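Search this guide
Enter part name or page

Section 4. Setting up the table for the cube and frame block

This section covers laying out the Cirley cube and its frame block on a work table, checking the fit, and clearing the surface afterward. Read Section 3 (Unpacking and counting parts) first. If your kit came with the tall tray instead of the frame block, go to Section 6.

4.1 What you need

Blue cube with raised knob, part 119
Gray frame block with square opening, part 367
A flat table with a plain, matte covering
A dry, lint-free cloth

The covering should be one color with no print. Brown, beige and gray all work well with the blue cube. Glossy vinyl shows reflections and makes it hard to judge where the edges of the opening are. Bromel sells a matte sheet cut for its own tables, but any smooth sheet will do if it hangs at least a hand's width over each side.

4.2 Covering the table

1. Clear the table completely and wipe it down. Let it dry.

2. Lay the sheet with the longer side along the longer side of the table.

3. Smooth it from the middle toward the edges with a flat hand. Light wrinkles near the far edge can stay. Wrinkles in the middle of the table have to come out, as a part standing on one will rock.

4. Clip or tape the sheet under the near edge only. Taping all four sides tends to pull new wrinkles into the corners.

NOTE: A new sheet may hold its fold lines for a day or so. Leave it flat overnight. Do not iron it.

4.3 Placing the parts

1. Set the frame block down first, with the square opening facing up. Press lightly on two opposite corners. If it rocks, lift it and smooth the sheet underneath.

2. Set the cube on the table on the near side of the block and to the left. Leave clear space between the two so that either one can be picked up without touching the other.

3. Turn the cube so that the knob faces the near edge of the table.
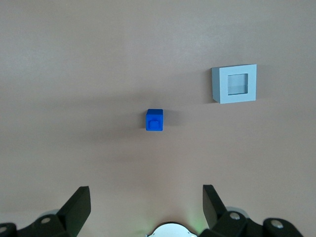
Pacheco workshop, May

The layout in this guide follows the one Perrine Hamel drew up for the first edition. The block may be turned slightly. A small angle makes no difference to the fit, but the cube has to be turned to match before it goes in.

4. Look down into the opening and check that it is clean. Grit in a corner will keep the cube from seating. Tap the block upside down over a bin, then wipe the inside walls with the cloth.

5. Check the lighting. One soft shadow beside each part is fine. If you see several hard shadows, turn off the nearest lamp or move it farther from the table.

CAUTION: The cube and the block are small enough to roll or slide off a tilted table. Keep them well away from the edges and out of reach of children under three.

4.4 Moving the cube and checking the fit

Do this once with every new kit and again whenever a part is replaced.

1. Hold the cube by two opposite sides. Do not use the knob as a handle on the first lift. Its corners are rounded and it slips easily.

2. Raise the cube straight up until it clears the table. A low lift is enough.
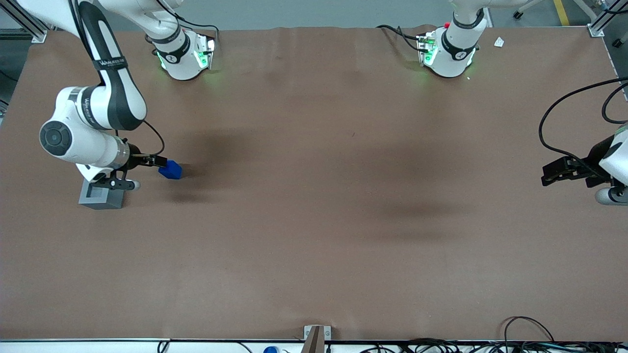
Fig. 4-2. Cube held just above the covering, with the recessed block standing on the table.

3. Carry the cube across to the block. Keep cables and sleeves from dragging over the sheet, where they can knock the block out of place.

4. Line up the sides of the cube with the sides of the opening, then lower it. Let go when it touches the floor of the recess.

5. Lift the cube out again and repeat with the cube given a quarter turn. It should go in with the same light pressure each time.

If the cube sticks, do not force it. Check the opening for grit, then check the edges of the cube for burrs. A burr can be taken off with fine sandpaper, 2 or 3 strokes along the edge. If the cube still sticks, note the part numbers and contact your Grusivico dealer. Adelino Figueiredo handles exchanges for kits bought direct.

If the cube drops in loosely and can be turned inside the opening, you probably have a block from the older kit. Those blocks are still usable for sorting exercises but should be kept apart from the current ones.

4.5 Clearing and checking the surface

1. Put the cube and the block back in the case before you do anything else to the table.

2. Crouch so that your eyes are close to table height and look along the sheet toward the light. Specks that are hard to see from above show up this way.

3. Pick up scraps of paper and larger bits by hand, then go over the rest with the dry cloth. Work from the far edge toward you. 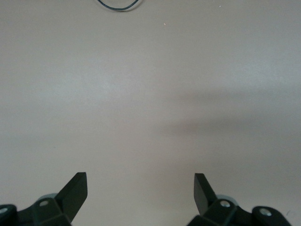

4. Move any cable that lies on the sheet back past the far edge and wipe the strip where it was. Dust collects along cables, and this strip is easy to miss.

5. Run your palm over the middle of the table. Anything you can feel will also be felt by the block.

NOTE: Do not use spray polish on the sheet. It leaves a slick film, and parts will slide when they are set down. For stains, use a damp cloth with a drop of dish soap, then a second cloth with plain water.

Leave the sheet on the table between sessions if the room is dry. Otherwise roll it around a cardboard tube with the matte side out. Storage of the parts case is covered in Section 5.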